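Questions people ask me about the folding club

I'm Bimla Yadav and I run the sign-up list for the Pularcombe robotics club's cloth folding project. I get the same questions over and over (which is fine, I like talking about it!) so I finally typed up my answers in one place. If yours isn't in the list, ask me at the next meetup or leave it in the comments.

What is the project, in plain words?

We're teaching a robot arm to handle clothes. Shirts, mostly, and towels when everybody is sick of shirts. We hold the grippers ourselves, one in each hand, and do the job the way we'd like the arm to do it. Each gripper records what it sees while we work. Then the student team trains a model on all those recordings and we find out how badly it folds.

The project is called Munel. It was a name somebody typed into a folder in the first week and it stuck.

Do I need to know how to code?

No! About half the jobs have nothing to do with code. If you can fold a T-shirt you can be useful on your first evening. We do have a training group that works in Python, and they're always glad of new people, but you won't be pushed into it. I joined knowing a little bit of spreadsheet and that was it.

Why clothes? Isn't there something easier?

There are loads of easier things. Last year the club did wooden blocks, and by the end of November the arm could stack them pretty well and we were all bored to tears. Cloth is a different animal. It never lies the same way twice, it hides its own corners, and when you pull one side the other side does something you didn't ask for. A corner you can see from the left may be tucked under completely from the right. So you learn a lot fast, and mostly you learn humility.

Also everyone has laundry. I've never had to explain to a relative why it would be nice to have it done for them.

What does a session look like?

You pick up a pair of grippers, you check that both are recording, and you start. One go at a garment is called a take. You grab, stretch, fold, smooth, let go, and that's one. Then you mess it up and do it again. A good evening for me is 36 takes before my wrists complain, and I've seen people do more than that, but their last ones tend to get sloppy and we end up throwing them out.

The stretch is the part new people rush. You want a pinch on one end with one gripper and a pinch on the other end with the other, and then you pull them apart until the cloth is tight between the two. If you skip it, the folds come out lumpy and there's no fixing them later.
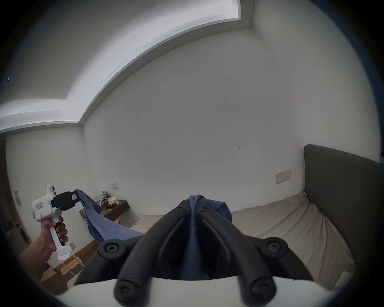 Photo: Munel project, Pularcombe robotics club

Blue knit is a nice thing to practice on, by the way. It's soft enough to bunch up in the fingertips, so you get a decent hold, and it shows up well against bedding and pale walls. Slippery lining fabric is at the other end of the scale. Save that for when you've got some patience built up.

How hard is it to use the grippers?

Give it 11 takes. I say that to everybody and it has held up so far. For the first few you'll feel like you're wearing oven mitts, and you'll keep reaching with your own fingers (please don't, it spoils the take). Somewhere in there your hands get the idea and you stop thinking about the trigger.

A couple of things that helped me:

Go in lower than feels right. Beginners close the fingers above the cloth and come up with air.

Pinch a fold, not a flat edge. One layer can slide out. A little rounded bunch tends to stay put.

Move slower than you would with bare hands, but don't freeze. Long pauses confuse the training, or so the Python people tell me, and they have opinions about this.

Keep both grippers pointed at the work. If you let one hang down by your side, you get a long recording of the floor.

I'm left-handed. Is that a problem?

Not at all, we'd love to have you! We have too many right-handed takes, if anything. You use both hands the whole time anyway, and the grippers don't care which is which. Just put it in the notes when you log your session.

Where do you meet? Does it have to be in a lab?

We meet at the Nagano building, ground floor, and that's where the arm lives. But plenty of our recording is done in ordinary rooms, on beds and sofas and kitchen tables. A lab table is flat and evenly lit and has nothing on it, and then you take your model to a real bedroom and it falls to pieces. We found that out the embarrassing way at our first demo night. A patterned blanket was all it took.

So now we want variety. Different lights, different sheets, walls with scuffs on them. You don't need to tidy up for it.
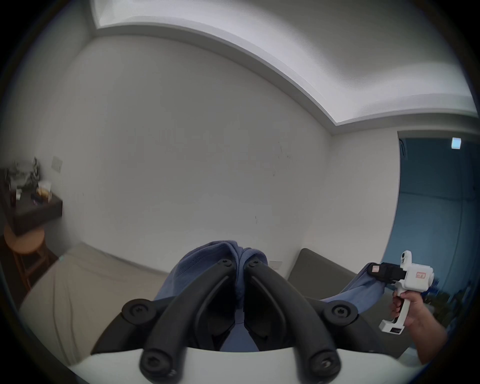 Lighting is the one thing I do fuss over. Strong light from one side gives you hard shadows in the creases, and if the light changes halfway through a take, you may as well start again. Ceiling light that comes from all around the edges is lovely to work under. A single lamp by the bed, not so much. If you only have the lamp, turn it on, leave it alone, and write it down.

How many takes do you need altogether?

The target for the shirt set is 2,000, and we'd like another 2,000 for everything else – pants, towels, pillowcases, whatever people bring. It sounds like a mountain but it goes quicker than you'd think when a bunch of people are doing it. The first set is nearly there. The second one is where you come in!

And no, you can't just copy the good ones. Somebody asks every single term.

What happens to takes that go wrong?

Depends how they go wrong. If you drop the cloth, pick it up, and carry on, keep it. Those are gold, really, because the arm is going to drop things constantly and it needs to see what recovering looks like. If a gripper stopped recording, or the two recordings don't line up in time, it goes in the bin. If you're not sure, flag it and let the training group decide. Don't delete anything yourself (I did that once, a whole evening's worth, and I still hear about it).

Can I sit down while I do it?

Yes, please do. Standing and leaning over a bed for an hour is murder on your back. Sitting on the edge works well for small garments, and you get a nice low angle on the cloth. For big things like sheets you'll have to stand, there's no way around it.

The wrist strap question comes up here too. Use whatever is comfortable. Just check it isn't dangling in front of the camera before you start.

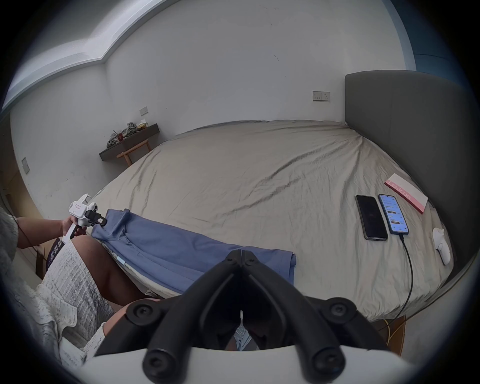
Folding a blue garment at the edge of the bed, with two grippers.

Can I have my phone nearby?

Sure, lots of us keep one next to us to look at the session page between takes. Put it a good way off to the side so you aren't folding a sleeve over it. One rule, and it's a serious one: no messages or personal stuff open on the screen. The cameras have a very wide view and pick up much more than you'd guess. Same goes for mail, school letters, and family photos.

Will my face be in the recordings?

It shouldn't be, if you point the grippers at the cloth. Hands, knees, and shoes get in all the time and that's fine. If you catch a face, yours or anyone else's, flag that take and it comes out of the set. We don't share recordings outside the project without asking the people who made them.

Is there a competition?

There is! Iltine is the yearly student meet that we enter, and it has a laundry event. Each team gets a pile of clothes they haven't seen and a set time, and the judges score how neat the stack is. Last time we came in lower than I'd like to admit. Our arm folded one shirt very nicely and then folded it again, smaller, and then again. The crowd loved it. The judges gave us one shirt.

You don't have to go to Iltine to be part of the project, but if you want to, tell me early so I can put you on the travel list.

What should I bring the first time?

Clean clothes you don't mind having pinched and pulled a few dozen times. Plain colors are good to start with. Leave anything with beads, sequins, or delicate lace at home. Bring a water bottle and a sweater, the Nagano building is freezing from 6 p.m. on. We've got the grippers, chargers, and snacks covered.

Does it cost anything?

Nope. The club pays for the gear and the printed parts. If you break a fingertip, tell us, and somebody will show you how to swap it. It takes five minutes and a screwdriver and everyone has done it at least once.

Can I take a pair of grippers home?

After your third session, yes. There's a sheet to sign and you get them for a week. Charge them overnight before you bring them back, and please, please copy your recordings over first. The next person on the list is going to wipe them.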